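Über uns

Die Pretska Fachübersetzungen GmbH ist ein Sprachdienstleister mit Schwerpunkt auf technischer und medizinischer Dokumentation. Wir übersetzen, prüfen und pflegen Texte, die in regulierten Branchen verbindlich sein müssen: Gebrauchsanweisungen, Sicherheitsdatenblätter, Prüfberichte, Zulassungsunterlagen und Schulungsmaterial. Unser Angebot umfasst 13 Arbeitssprachen.

Hervorgegangen ist das Unternehmen aus dem Übersetzungsbüro Bortolotti, das zunächst Betriebsanleitungen für Verpackungsmaschinen aus dem Italienischen ins Deutsche übertrug. Mit der Aufnahme der Medizintechnik in das Leistungsspektrum erfolgte die Umwandlung in die heutige Rechtsform.

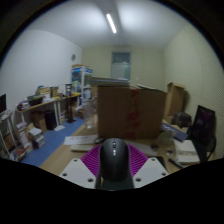 Die Bearbeitung eines Auftrags folgt einem festgelegten Ablauf. Nach Eingang der Unterlagen werden Textumfang, Zielgruppe und Terminologievorgaben geprüft. Die Übersetzung erfolgt ausschließlich in die Muttersprache der bearbeitenden Person. Anschließend wird jeder Text von einer zweiten fachkundigen Person gegen den Ausgangstext gelesen. Rückfragen zum Ausgangstext werden gesammelt und dem Auftraggeber schriftlich vorgelegt; die Antworten fließen in die Terminologiedatenbank ein und stehen bei Folgeaufträgen zur Verfügung.

Zu unseren langjährigen Auftraggebern zählen die Stomedex GmbH, für die wir die Patienteninformationen zur Stomaversorgung in sämtlichen Vertriebssprachen betreuen, und die Trendora Handelsgesellschaft, deren Produktkatalog zweimal jährlich neu aufgelegt wird. Der Katalog umfasst in der aktuellen Fassung 1342 Artikeltexte.

Vertraulichkeit ist Bestandteil jedes Vertragsverhältnisses. Alle festen und freien Mitarbeitenden sind schriftlich zur Verschwiegenheit verpflichtet. Unterlagen werden nach Abschluss des Auftrags entsprechend der vereinbarten Frist aufbewahrt und danach gelöscht.

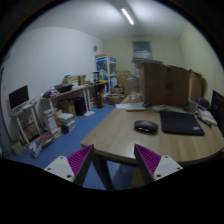 Abteilung Terminologie und Qualitätssicherung

Die Abteilung besteht aus sechs Mitarbeitenden und ist der Geschäftsführung unmittelbar zugeordnet. Sie legt für jeden Auftraggeber ein eigenes Glossar an, stimmt Benennungen mit den Fachabteilungen ab und dokumentiert unzulässige Varianten. Der medizintechnische Bestand umfasst derzeit 2374 freigegebene Einträge mit Definition und Quellenangabe.

Weitere Aufgaben sind die stichprobenartige Prüfung ausgelieferter Texte, die Bearbeitung von Reklamationen sowie die Einarbeitung neuer Kolleginnen und Kollegen. Jeweils im September führt die Abteilung eine interne Fortbildung zu Änderungen in den einschlägigen Normen durch. Freie Übersetzerinnen und Übersetzer können daran kostenfrei teilnehmen.

Anfragen zu Glossaren und Terminologieprojekten richten Sie bitte über das Kontaktformular unter Angabe der Sprachrichtung an die Abteilung.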